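June, mid-morning - Willitz bench, mug and rack notes

Picking up where the last page left off. I put fresh brown paper over the big table before anything else, and I must say it makes the whole bench pleasanter to work at. The wire rack went toward the back with its wooden dowel across the top, and the white mugs are the plain ones we ordered from Lemieux (item 496, if anyone needs to reorder). I still like them very much. They sit nicely on a hook, and a white rim is easy to find against the paper even when the light is dull.
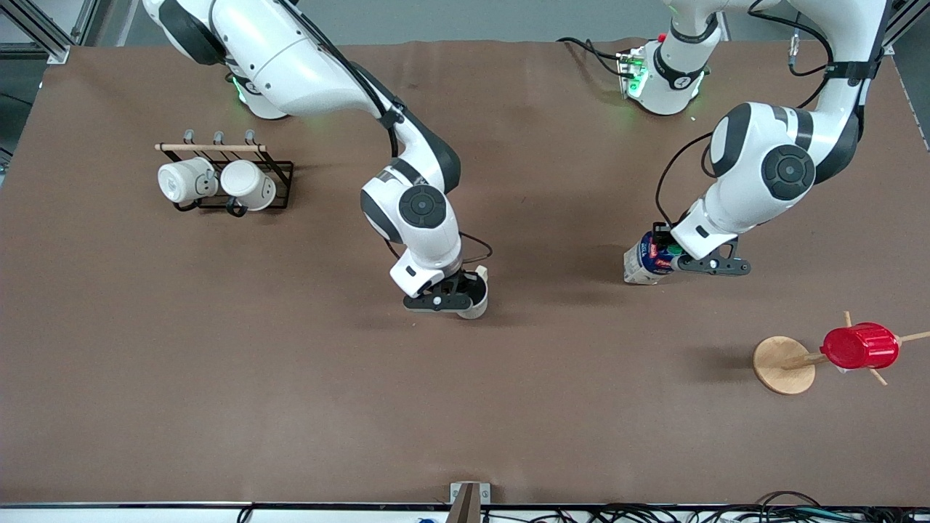

I'm still of two minds about the rack itself. The Ukis one had longer hooks and felt sturdier, but it took up so much of the table that I was forever moving it over to make room for the cans. This one stays where it's put, so I'll keep it for the Dolix work and see how we all feel by the end of the month.

A word on handles, as I keep forgetting to write it down. Please set a mug down with its handle toward the near edge of the table - it saves a good deal of fussing later on.
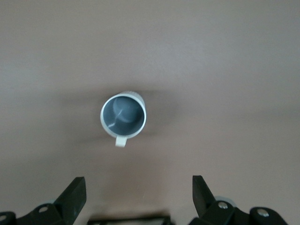
The spare mugs are on shelf 2, wrapped in newspaper, and there's enough paper left on the roll for almost 80 more table covers. Still to do: find a softer pad for under the rack, and label the mug box properly.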